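Rarside Building Newsletter
Kitchen and Common Areas

Capsule machines: descaling, storage and the new counter layout

The single-serve coffee machines on both floors were descaled on March 4, 2024. The second-floor unit had gone 300 cycles past its service reminder, and flow at the spout had dropped to the point where a small cup took more than twice its normal time to fill. After two passes of descaler and three rinses with plain water, fill time is back within the normal range. The first-floor unit needed one pass.

Local tap water is hard, and the reservoir filter slows scale but does not stop it. The interval is now set at 300 cups or the end of the quarter, whichever comes first. Akua Gyamfi keeps the log, a sheet taped inside the cupboard door above the sink. Anyone who runs a descale enters the date and initials. Flushing the machine with water alone does not count as a descale and should not be logged as one.

Daily use

Fill the reservoir with cold water only. Seat the lid fully before switching on; a lid left ajar lets in dust and makes the level hard to judge. Keep the level above the minimum line while brewing. If the pump becomes loud and the flow sputters, stop the cycle, refill, and run one cup of water with no capsule loaded.

Remove the used capsule right after brewing. Capsules left overnight stick in the compartment and have to be pried out, and the piercing plate on the first-floor machine has already been bent once this way. Replacement plates come from Silier and take 18 days to arrive.

The drip tray lifts out by hand. Empty it at the end of the day, wash it with dish soap, and dry it before putting it back. Abrasive pads are not to be used on the tray or on the machine body. Rhun Mostyn has put a soft brush on the hook by the sink for the tray holes.

Capsules

The bulk order is now placed with Mukel in boxes of 35. The mixed box has been dropped after two months in which the decaf went unused. Requests for a particular strength go to Lino Lo Presti before the end of the month. Refill the stand from the open box first, and leave the sealed boxes on the bottom shelf of the pantry.

Used capsules go in the lidded bin under the counter. They do not go in general recycling, where the grounds contaminate the paper. Obed Bonsu takes the full liner to the collection point.

Counter layout

Until December the machine on the second floor shared a shelf with the kettle, and steam from the kettle was loosening the cupboard veneer. Coffee now has a table to itself. The machine stands toward the back, with the capsule stand to the right and the teal serving tray to the left. Glass cups are used on the left side, within reach of the spout. Please return items to these positions after use, and wipe the tabletop along the grain with a damp cloth.
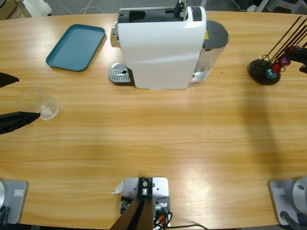 Cups and glassware

Clear glass cups may go in the top rack of the dishwasher. Check the rim before use and discard any cup with a chip, wrapped in newspaper. Zübeyde Karaca has ordered replacements from Essien, and they will be put out when the delivery has been washed.

Faults with either machine should be written on the log sheet with the floor number and what the indicator light was doing at the time.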